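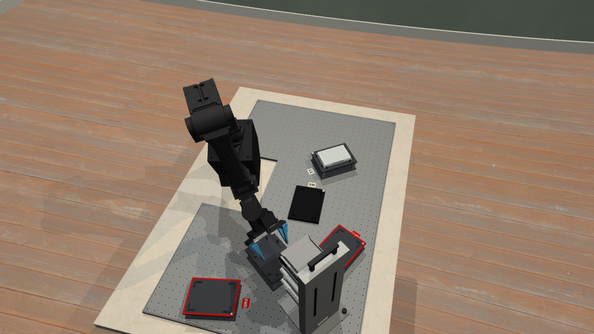 Session 8 is where the sim and the bench in the back of the shop finally start talking to each other, and I've been looking forward to it all term! Everything we do tonight happens in the simulated cell first — you'll be very glad of that the first time you swap two coordinates. Each station on the perforated plate gets its own entry in the stations file, so the red-bordered tray at the front left goes in as QR2 and the flat black tray near the middle as N6, to match their labels. Spell them exactly like that. The parser is picky about capitals.

## Before you start

- Pull the Nonolau project, branch `april-cell`
- Check that the arm's home pose loads with no joint warnings
- Print the Kuhlmann worksheet (one per pair is fine)

## Teaching a station

1. Jog above the station and stop 70 mm clear of it.
2. Save that as `approach`.
3. Step down slowly, save `grip`, and go back up the same way.

Do the tall rack last. The handle on its top panel runs diagonally to the plate, so your wrist angle matters much more there than it does at the trays, and it's a really satisfying one to get right.

## Spacers for the home build

If you're making your own plate from the Holtis plans, the spacer file is number 1165. Number 1254 is the old version and the holes don't line up. Grulum filament prints it nicely, lid off the printer.

Bring your saved stations file next time, even a messy one — we'll chain the moves together.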